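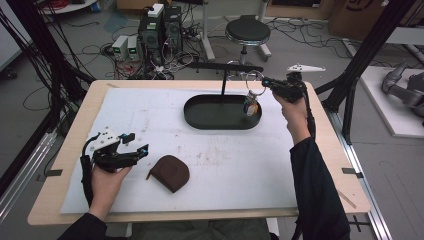 Marjatta Hirvonen

Yao Keyring Stand with Oval Tray
Home > Hallway and Desk > Hooks, Stands and Trays

In stock at Ostenau. Usually sent out within 2 working days.

Most of us already own a place for our keys. It is the coat we wore yesterday. The Yao is for people who have grown tired of that arrangement and would like a small upright thing with a tray under it, where keys can hang in plain sight and be accused of nothing.

It is a simple stand. A thin black post comes up out of a dark green oval tray with raised rims, and a black bar runs across the top of the post. You hang a ring on the bar. Anything that won't hang goes in the tray: coins, a stub of pencil, the button you are definitely going to sew back on.

I have had mine since September and my keys have been on it for most of that time, which those who know me will recognise as a strong result.

What goes on it

Keyrings, mainly. Charms do well on it too, and a white, orange and blue one looks far more cheerful hanging over dark green than it ever did at the bottom of a bag. Small metal rings slide on at the end of the bar. If yours has one of those stiff split rings with a grudge against fingernails, hang it by whatever is already attached to it and save yourself the afternoon.

Thin necklaces and bracelets are fine. Watches are fine if the strap is done up. Headphones are too big and will sulk. A bunch of keys of the sort carried by school janitors will pull the stand towards its heavier side, and you should either split the bunch in two or ask yourself what all those doors are.

A leather pouch won't hang from the bar unless it has a loop, and it won't lie flat in the tray if it is any size. Put it next to the stand. My brown one, with the rounded corners and the small tab at the side, has never complained.

The tray

The rims are there to stop things rolling off, and they do, within reason. Marbles remain marbles. The oval shape takes up less of a narrow shelf than a round tray would, provided you set it lengthways. Set it the other way and it sticks out over the edge and catches your sleeve every morning until you give in and turn it.

The green is darker than it looks in our printed leaflet. Martti Kallio, who wrote the leaflet, maintains that it is exactly as dark as he said it was. Customers who wanted a bright green have been kind about it, mostly.

Putting it together

The stand comes in 4 parts: tray, post, bar and a small screw. Push the post into the hole in the tray, then turn it until it stops. Lay the bar on top and fasten it with the screw. Finger tight is enough. There is a sheet of instructions in the box with a drawing on it, and the drawing is upside down in the first batch. The stand goes the same way up as a tree.

Check the post for wobble before you load it. If it leans, take it out, wipe the hole and try again. A crumb of packing foam is usually to blame.

Where to stand it

Any flat surface. Light wood suits it, and a plain white board or shelf shows up the green nicely, along with every scuff and smudge you have ever made on it. By the front door is the usual spot. I would keep it back from the edge if there is a cat in the house, or a person who puts shopping bags down like a cat.

It isn't meant for the bathroom. The screw will rust, and then you will write to me.

Cleaning

A damp cloth for the tray, a dry one for the post and bar. No scouring pads. Coins leave grey marks on the inside of the tray after a while and a little washing-up liquid shifts them.

Spare parts

Screws are free, just ask. Bars and posts can be bought singly from the Gandano parts list, under "Uprights". Please don't order the longer Gandano post by itself and expect it to fit the Yao tray. The hole is a different width. I have pointed this out to the people in charge of holes.

Details

Name: Yao Keyring Stand
Order number: 108
Colour: dark green tray, black post and bar
Parts in the box: 4
Guarantee: 2 years, not counting cats
Keys, charms and pouches not included

From customers

"Bought one for my husband. He now loses his keys in the tray, under the post. Progress." Hastilura branch

"Does what it says. Tray is a good size for my earrings. Instructions upside down."

"Good stand. I would like it in red." (So would I. We have asked.)

Questions we get a lot

Can I hang more than one ring on the bar? Yes. Leave a gap between them or they tangle, and balance them on either side of the post.

Does it fix to the wall? No. It has a tray at the bottom and would look very odd.

We have sold more than 3000 of them, and the ones that came back were mostly missing the screw. It is taped to the underside of the tray. Please look there first.

Page last changed 6 Oct 2019

Add to basket | Ask about this item | Back to Hooks, Stands and Trays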